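30 November 2019

Saturday thread on the back of invoices, by a person who reads the back of invoices for a living. Mute me now if you have a hobby.

---

I'm a solicitor. I do commercial disputes, mostly between firms that make things and firms that buy them. A fair slice of my year goes on one question: whose small print won?

Lawyers call it the battle of the forms. Imagine a battle fought entirely by two printers.

---

The way it goes. Buyer sends an order, with the buyer's terms on the back. Seller sends an acknowledgement, with the seller's terms on the back. Each set says it beats the other. Neither side reads a word. Goods turn up, everyone's pleased, Christmas cards are exchanged.

Then something goes wrong and both of them ring a solicitor to say "it's all in our terms".

---

It usually is all in their terms! I have never doubted a client on that point. The trouble is the other lot also have terms, and it's all in those as well.

---

I can talk a little about one of these because it settled without a confidentiality clause (both sides forgot to ask for one, including, ahem, both sides' lawyers).

Grornier made a batch of metal brackets. Pronura bought them. I was for Pronura.

---

Some of the brackets were the wrong size. Pronura noticed after fitting them, and sent the rest back with a letter containing the word "disgusted" in capitals.

Grornier replied that under clause 18 any complaint had to be made within five days of delivery, after which the goods were deemed perfect.

---

"Deemed" is a lovely word. The bracket doesn't fit, but it is deemed to fit. I've tried it at home with the washing up.

---

Pronura's own terms said they could reject faulty goods at any time, for any reason, and charge the seller for the van. Also that the seller would pay all losses "of whatsoever nature howsoever arising in the universe". Somebody had added "in the universe" by hand to the master copy years ago and it had been faithfully reproduced ever since. 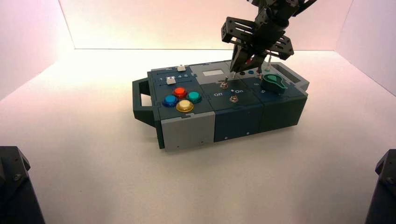
So which set counts? The traditional answer in England and Wales is that you line the documents up in date order and look for the last one sent before the other side accepted, by saying yes or by getting on with it. The last shot, as it's called. Clients hate this. They think the terms are like that board, with a blue button, a green one, a reddish one and a nice cream one with a gold rim, and that theirs is the gold rim and overrides the rest. There is no gold rim. You all get a button and it matters very much who pressed last.

---

And "getting on with it" can be as dull as a chap in the warehouse signing for a pallet. He has just, possibly, agreed to another company's entire legal position. He was thinking about his sandwich.

---

(Yes, lawyers, I know. It depends on what the parties said and did, looked at objectively, and there are cases where nobody's terms got in, and cases where the first set did. It's a thread. Put your hands down at the back.)

---

First job, then, was to find out what had been sent and when. I gave this to our trainee, Ihor Shevchuk, along with access to a shared mailbox holding 791 emails.

He came back after lunch the next day looking older.

---

What Ihor found: the order had gone out by email, with Pronura's terms "overleaf". An email has no leaf and no over. The scan was of the front page only.

I want you to picture me receiving this news about my own client.

---

This is very common, by the way. Terms were printed on the back of order pads for decades. Then the pads went, the orders became PDFs, and the line at the bottom saying "see overleaf" stayed where it was, pointing at nothing.

If you take one thing from this thread, go and look at your own order form. Turn it over. If it's a screen, turn the screen over. What does it say?

---

You don't always have to attach the terms in full. Referring to them clearly and saying where they can be found may be enough. "Available on request" has rescued plenty of people. "Overleaf", with no leaf, is a worse place to start from.

---

Cheering news from the other camp, though. Grornier's acknowledgement did have its terms attached. It had also been sent after the brackets.

---

If the deal is already done when your small print arrives, your small print is a letter. A stern letter, in a tiny font. It doesn't climb back into the contract because you've headed it "Conditions of Contract".

Car park tickets taught the law a lot about this, if you ever want a pleasant evening's reading. (You don't.)

---

So Pronura said: no terms of yours, they came too late. Grornier said: no terms of yours, they never came at all. Both of these were rather good points, and I had the odd experience of agreeing with everyone.

---

Zakhar Kovalchuk was on the other side. I've had disputes with Zakhar before. He writes short letters and doesn't copy in the managing director for effect, so I'd happily have him against me every week.

His first call began: "Have you found yours yet?"

---

Now the bit where I'd like to say the law came to the rescue. If neither set of terms is in, you're left with the ordinary rules for sale of goods between businesses. The goods should match their description and be of satisfactory quality. There's a right to reject, but you can lose it if you hang on to them too long or behave as though they're yours.

Fitting a bracket to something is behaving as though it's yours.

---

You may still have a claim for damages even when you can't send the things back. Which brings us to the next tedious question: how much?

Pronura's finance team had a figure. Grornier's finance team had a figure. I won't give you either, but they weren't on speaking terms.

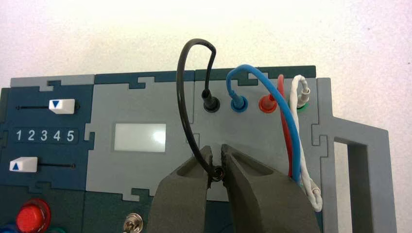 *Two sliders, one at each end of its track. Any opening offers you like.*

---

The thing about opening figures is that each side thinks its own is the sensible one and the other's is an insult. I've never once had a client say "we've gone in a bit silly here". They've all gone in firm but fair. They're surrounded by maniacs.

---

We did suggest splitting the fight: agree what's faulty first, argue over money afterwards. Zakhar liked it. I liked it. The clients felt it lacked drama.

---

What shifted things was the legal costs estimate. It generally is. You can explain contract formation to a managing director for an hour and get a polite nod. Send one page with what a trial would cost and suddenly they're very interested in the other side's point of view.

---

I'm not knocking it. Going to court over a modest sum is like hiring a removals firm to carry a sandwich. Sometimes you have to, on principle. Principle is invoiced monthly.

---

They met in a room at a place called Kozma, which does conference hire and very hard biscuits. Mediator, two teams, two side rooms, one kettle. Three hours of nothing, then a quarter of an hour in which the two operations managers were left alone and sorted it out with a biro.

---

Both operations managers had known what a fair answer looked like since April. They'd have settled it by phone, except that somebody had told them not to say anything without their solicitor present.

I do see the problem. I was the somebody.

---

Outcome: some money off, some new brackets, and they're still trading with each other. On a proper signed agreement, which I drafted, and which Grornier's people returned with their standard terms stapled to it.

We took the staple out.

---

Practical bits, for anyone who came for those and has been very patient:

- Send your terms before the deal is done. With the quote is good. With the invoice is too late for that order.
- Attach them, or say plainly where they live.
- Read what comes back. If it has small print you don't accept, say so before you start work or take delivery.
- If you care which terms apply, get a signature. One page will do.

---

Someone's already replied asking whether they can just write "our terms prevail" in bold. You can. So can they. I had one matter with Trekach where both sides had done it, both in bold, and one had underlined it. The underlining was mentioned to me as a strength of the case.

---

And if you trade with the same people again and again, always on the same paper, that history may count for something. It may also show that you've been doing it wrong consistently. Worth a look before you plead it.

---

General chat, obviously, and not advice on your brackets. England and Wales only. If you've got a live one, go and see someone, and bring the emails. All of them, in date order, please. Ihor has asked me to put that in.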